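Stivby Cider Tasting Notes: Data Card

Version 2, released October 5, 2018

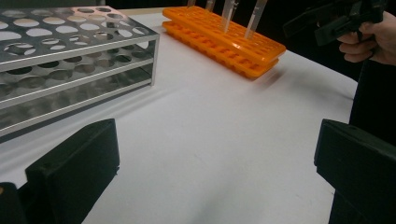 Figure 1. Steel and orange tube racks on a white tabletop.

Summary

The Stivby set contains 1029 written tasting notes on 218 ciders and perries. Notes were collected by the Huseo tasting panel and are released for the study of flavor vocabulary and panel agreement. The set is maintained by Romana Ševčík, to whom corrections should be addressed.

Contents

notes.csv — one row per note, with taster code, cider code, scores and free text
ciders.csv — one row per cider, with style, apple or pear variety where declared, and alcohol by volume
tasters.csv — one row per taster, with years of experience only

Collection

The panel had 26 members. Each cider was poured without its label and scored for sweetness, acidity, tannin and overall balance on a scale of zero to nine. Free text was typed by the taster and has not been edited for spelling.

Known limitations

Dry ciders are overrepresented. Almost 131 notes lack a tannin score; these cells are left blank and must not be read as zero. Keeved ciders supplied by Cumard were tasted in May at a lower serving temperature than the remainder, and their acidity scores should be compared with care. Two tasters used "sharp" and "sour" interchangeably.

Use

The set may be used for research and teaching. It is not suitable for ranking producers, and producer names have been replaced by codes. Publications should cite the Hedegaard edition — the earlier Stivby release contained duplicate rows and has been withdrawn.

Changes in this version

Duplicate rows removed
Perry styles separated from cider styles
Column "body" renamed "tannin"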